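4. Paper Color and the Return of Household Questionnaires

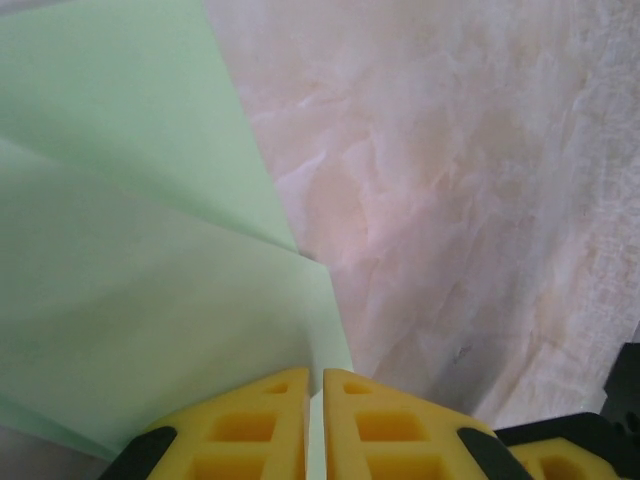
Last modified: 4/21/20

Figure 1. Two sheets of the pale green stock on a marbled surface.

4.1 Background of the color question

In the first three sections we described the Tivescombe mail survey and its sampling plan. In this section we turn to one practical matter which came up already in the planning stage, namely the color of the paper on which the questionnaire is printed. The matter may look small. However, the local office in Nevach had used pale green paper for its household forms during many years, and the staff there were convinced that people return a green form more willingly than a white one. The office in Bondton had always used white paper, and its staff did not share this opinion. When the two offices were asked to work with one common form, the color had to be decided, and we took the occasion to test it.

Earlier work on this subject does not give a clear answer. Some authors report a small advantage for colored paper, mostly for green and yellow, while others find no difference at all. A difficulty in comparing these studies is that the word "green" covers many shades. A dark or strong green makes the printed text harder to read, especially for older persons, and this can easily cancel any benefit. The stock we used is a light mint green with a matte finish (Figure 1). Readers should keep in mind that the shade on their screen may differ from the shade on paper.

4.2 Design of the test

The test was carried out in November in the district of Odukoya, which is served by both offices. From the address list described in Section 3 we drew 479 households for the green form and the same number for the white form. The assignment was done by a random number table before the envelopes were prepared, so that the persons who packed the envelopes had no influence on it. One household could receive only one form.

The two forms had the same text, the same type size and the same order of questions. The questions on heating, repairs and monthly costs came first, and the questions on income came last, as is usual. Both forms were sent in the same white window envelope, so that the color could not be seen before the envelope was opened. We want to stress this point. If the envelope itself is colored, the effect can come from the moment when the letter is picked out from the other mail, and this is a different question from ours. The window showed only the address slip, which was white in both groups.

A reply envelope with paid postage was included. Households which had not answered after three weeks received a reminder card, again white for everyone. A second copy of the form was sent only on request. There were 11 such requests, and in each case we sent the same color as the first time.

Hashini Talukder was responsible for the address list and the random assignment. Manikandan Raju and Shabnam Awan prepared the two print versions and checked them against each other line by line. This check found one error in the white version, where an answer box was missing in the question on shared kitchens. It was corrected before printing.

4.3 Treatment of the returned forms

A form was counted as returned if it reached one of the offices inside eight weeks and if at least the first page was filled in. Empty forms were not counted, also when the household had taken the trouble to send them back. Forms returned by the post office as undeliverable were removed from the base of the group to which they belonged.

The coding was done by two persons independently. It was not possible to hide the color from the coders, and we see this as a weakness, although a limited one. The decision whether the first page is filled in leaves little room for personal judgment. In the open questions there is more room, and here we asked Chukwuemeka Ogundipe, who had not taken part in the planning, to read 200 typed answers without seeing the forms. His codes agreed well with the original ones, and where they did not, the disagreement had no visible relation to the color.

4.4 Results

The difference between the two groups was small. The green form had a slightly higher return before the reminder card, and the white form gained a little more after it. At the end of the eight weeks the two curves lay very close together, and the remaining difference is well inside what can be expected from chance. After combining both colors we had 431 usable forms, and all analyses in Section 5 are based on them.

We also looked at the number of questions left open. Here again we found no difference for the first two pages. On the last page, with the income questions, the green forms had somewhat fewer gaps. We are careful with this result, as we had not planned to test it and as it rests mainly on one single question. It would be interesting to see if other authors find the same.

One remark from the respondents should be mentioned. Several older persons wrote in the comment field that the green form was easy to find again among the other papers at home. A similar remark about the white form did not occur. This agrees with the opinion of the Nevach staff, who told us that people on the telephone often say "the green one" and that this saves time on both sides. Such an advantage cannot be seen in the return rate, but for an office with few telephone lines it may still have some value.

4.5 Cost and handling

The green stock was more expensive than the white one of the same weight. For a survey of our size the difference is modest, but for a yearly mailing to all households it should be calculated beforehand. Amândio Guerreiro, who supervised the scanning, reports that the pale shade made no trouble for the scanner once the contrast had been set – with the factory setting, pencil marks in the answer boxes were sometimes lost. All green forms were therefore scanned with the corrected setting, and the first batch was scanned a second time.

On the basis of these results we cannot recommend green paper as a means to raise the return of a mail survey. Where an office already uses it and the public is accustomed to it, we see no reason to change. For the next round the Bondton office will continue with white and the Nevach office with green, and the color will be recorded as a variable in the data file (see Appendix B for the coding).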